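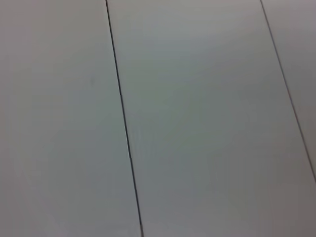
Pale gray panels meeting at narrow seams.

How to Prepare a Shared Worktable for a Paper Repair Session

Clernness Library Services, Preservation Office
Last revised Aug 24, 2025

These instructions apply to all staff and trained participants who mend books, maps and loose sheets in the Marciniak Room. They cover the period before any collection item is brought out of storage. Procedures for the repairs themselves are given in a separate guide.

Before you begin

Reserve the room through the front office at least 2 working days in advance. State the largest item you expect to open. Folded maps are often much larger than their covers suggest, and the office cannot combine tables on the day of a session.

You will need clean cotton cloths, a soft brush, a sheet of white blotting paper for each seat, book supports, and weights wrapped in plain fabric. Pens, drinks, hand cream and adhesive notes must remain in the lockers.

Step 1. Clear and clean the surface

Remove everything from the table, including items that belong to the room. Wipe the surface with a dry cloth, working in one direction from the far side toward yourself. If marks remain, use a cloth lightly dampened with water and wait 11 minutes before placing anything down. Household sprays are not permitted.

Step 2. Attend to the joins

Where a table is made up of sections, run a gloved fingertip along each join. Paper edges catch easily on a raised lip, and eraser crumbs collect in the gap. Brush the gap out from one end to the other. If one section sits higher than its neighbor, adjust the feet or ask the duty officer to do so. Do not use tape to bridge a join.

Step 3. Lay the work areas

Place one sheet of blotting paper at each seat so that it lies wholly within a single section. If an item must cross a join, put a sheet of smooth gray board under it first. The board should extend past the item on all sides.

Leave the middle of the table free for items waiting to be treated. Tools go to the right of the seat, or to the left for those who prefer it — never above the work, where a dropped spatula would fall onto the page.

Step 4. Check light and air

Close the window blinds. Set the task lamps low and turn off any lamp that is not in use. The room should be at a comfortable temperature for at least an hour before work starts. Fans must be off, as loose fragments will move in even a slight draft.

Step 5. Record the setup

Enter the date, the table used and the names of those attending in the room log. Note any damage to the surface, however minor. Veronika Koller reviews the log each week and arranges repairs.

Groups of more than 9 people require a second supervisor. Requests should be sent to Kamran Kiani before the room is reserved.

The next training session for new participants will be held in October. Registration is handled at the front office.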